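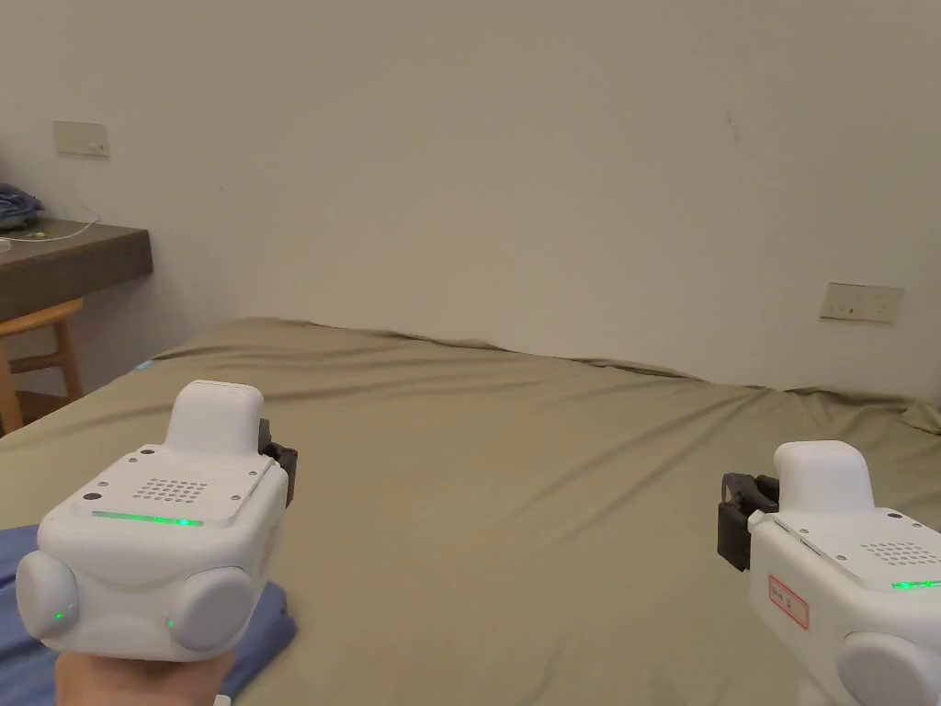

Print | E-mail

Thread on the particulate readings in Tultesstead, now that the November data are in. I maintain the spreadsheet, so corrections go to me.

The 24-hour mean at the school monitor peaked at 493 micrograms per cubic meter of PM2.5. That monitor is a low-cost optical unit and reads high in fog. After the humidity correction the figure drops by a fifth or so. It is still a very bad number.

The hourly profile has two humps. The first runs from 6 to 9 a.m., the second from 6 p.m. until well past midnight. Traffic explains part of the morning hump. It does not explain the night one, when the ring road is close to empty.

Home stoves do. The lower town was never connected to the district heating main. The pipe stops at the Palamarchuk depot, where the 200 mm section was capped after the first phase ran out of money.

Analyn Tan went through the city permits and counted 2000 houses past that point with a solid-fuel stove as the only heat source. The permit file is old. Some of those houses have since put in electric heaters, and some empty lots have been built on. Treat the count as a rough one.

On fuel: most of what is sold in the lower town is unwashed lignite with a lot of fines. The sacks carry no ash or sulfur figure. Prindero, the largest yard, told me it tests each delivery but does not publish the results. I have asked for them twice.

The city's plan is a stove swap. The approved model is the Porker, a top-loading unit with a secondary air inlet. Emissions were certified with dry, sized coal at full load. People bank their stoves overnight at low load, with fines. I would like to see a test under those conditions before the second order is signed.

Carolina Sampaio asked about inversions. The valley floor had a surface inversion on most mornings of the month, with the mixing height often under 200 meters. The same tonnage of coal burned in April would give a much lower reading. Weather sets the concentration, stoves set the emissions, and the city can only regulate the second.

Data gaps: 3 of the monitors were offline for part of the month, two from power cuts and one from a clogged inlet. I left those hours blank and did not interpolate.

Spreadsheet has a new tab for the hourly values. Column F is the corrected series, column E is raw. Please quote F.

Print | E-mail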